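Arkstead Guest Lounge: Daily Care of the Seating Area

Step 1. Straighten the sofas
Align the back cushions and brush the damask fabric with a soft dry brush. Set the small patterned pillow against the arm of the long sofa.
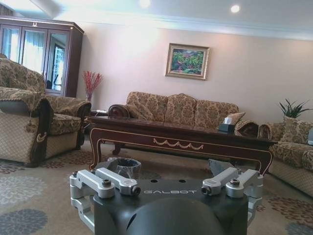 Step 2. Dust the coffee table
Lift the tissue box and wipe the lacquered top along its length with a dry cloth. Use a soft paintbrush on the gold ornament at the front. Do not apply polish to the gold trim.

Step 3. Change the wastebasket liner
Fit a clear bag and return the basket to its place under the table.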